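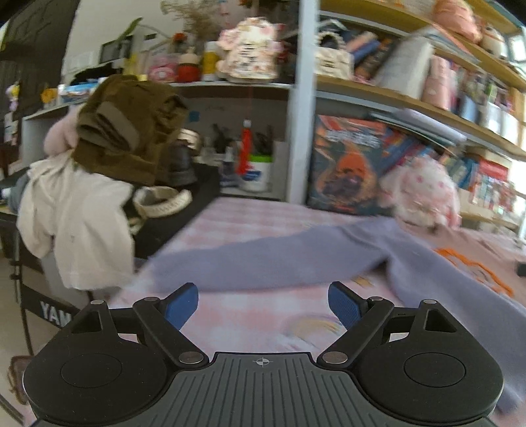 Predicting the Home of 2040: What Old Forecasts Got Right
Final report, Group 6, Technology and Society

1. What we did

Our question was simple. When people in the past guessed about homes of the future, which kinds of guesses came true? Everyone knows the flying car. We wanted the boring stuff. Kitchens, laundry, phones, lights, heating.

We collected 300 predictions from old magazines, ads and school library books, all printed before 1980. Each one got a score: happened, partly happened, didn't happen. Two of us scored every item and we argued over the ones that didn't match. Took way longer than planned.

Scores went into Zulla, the free survey tool the class uses. Charts were made in Findia. We lost one set of charts when the trial ran out in February and had to redo them, so the colors in section 3 dont match the ones in our slides.

2. What we found

Screens did best. Video calls, shopping from home, news without paper. Most of these scored happened, even if the drawings show a huge box built into the wall.

Food did badly. Meal pills, ovens that pick dinner for you. The microwave saved this group from a total zero.

Chores were mixed. Washing machines got better pretty much the way people said. Folding and putting away clothes, still by hand in nearly every house. A lot of writers skipped that step completely, the clothes just come out done.

Transport we left out except for garages. See appendix.

3. Class survey

We also asked the class for 3 predictions each for 2040. Lots of house robots, lots of solar, one underground town. Compared with the old list the new guesses are gloomier, more about heat and water prices.

4. Problems

"Partly happened" is too wide. Should of used a 5 point scale. Also our sources are mostly American, and mostly ads, and an ad wants to sell you something.

The Abeysekara collection had more magazines but was closed for moving. Rallia Library let us scan theirs after 6 pm, two visits.

5. Next time

Start scoring earlier. Pick fewer topics, maybe only kitchens. Save the charts as pictures right away.

Appendix: garage predictions, full list, scoring sheet.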